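Filed under: Workshop, Robots, Slow Projects

The left wrist on the robot has been giving me grief for most of April, so this is mainly a post about cables.

We keep the robot at Jillby, the shared workshop I pay into, in the carpeted room at the back. Toàn Ung and I have been working on it two nights a week. The arms and the body came to us more or less whole. The hands are a separate job and so is all the software, and that's where the time goes.

The first problem was that the left arm would stop partway through a reach and drop back to its rest position. It didn't happen every time. I blamed my code, then the power supply, then the code again. Toàn wiggled the connector at the wrist while I watched the log, and there it was. The cable was a bit too short, and with the elbow straightened out it pulled on the plug just enough to lose the signal.

I ordered a longer one from Nengate, 800 mm in place of the 600 I'd been using. It now loops down the outside of the arm past the elbow with plenty of slack. It isn't pretty and it will catch on something eventually, but I ran the full reach 32 times on Tuesday night and didn't get a single dropout. I'll clip it down properly once I'm sure I don't have to take it off again.

With that sorted we could get back to the actual task, which is picking things up off a table. We use a dinner plate and a plush rabbit. The plate is hard and flat and has a thin rim, so the fingers need to come in low. The rabbit is soft all over and squashes when you grab it, so the hand has to keep closing well after first contact. Between the two of them they show up most of what's wrong with a grasp.

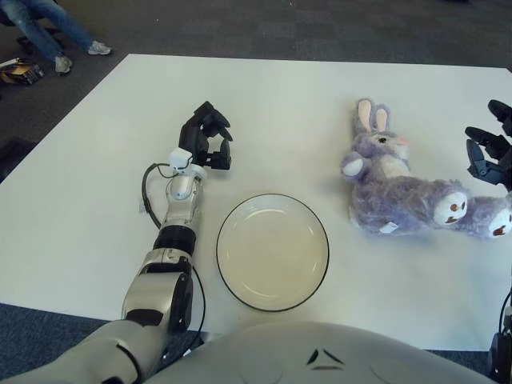 Toàn thinks I should drop the plate for now and get the rabbit right with both hands first, on the grounds that a soft object forgives a bad approach angle and we'd learn more per evening. I've come around to that. The plate needs a fingertip with some grip to it, and ours are hard and slippery. I've tried a strip of self-adhesive rubber, which peeled off after a few goes, and I have some thin silicone sleeves to try next.

Other things from this week, mostly so I remember them:

The right hand closes slower than the left. Same settings on both as far as I can tell. I'm going to swap the two controllers and see if the slowness moves with them.

I changed the finger force limit to 12, in whatever unit the driver uses (the manual doesn't say). At the old value it crushed a paper cup flat, and at 12 it dents one a little.

The Bauerfeind hex keys are the only ones in the shop that fit the small screws at the knuckles without rounding them. If you're at Jillby and you borrow the set, please put it back in the grey drawer.

I've also started keeping the settings in a proper file under version control — the project folder is called Skarkevon, after a name Toàn's laptop had when he bought it — so I can go back when I break something. I should have done that at the start. I lost a whole evening last month to a joint offset I'd changed and forgotten about.

Next session is the controller swap and then the silicone sleeves, if the glue turns up.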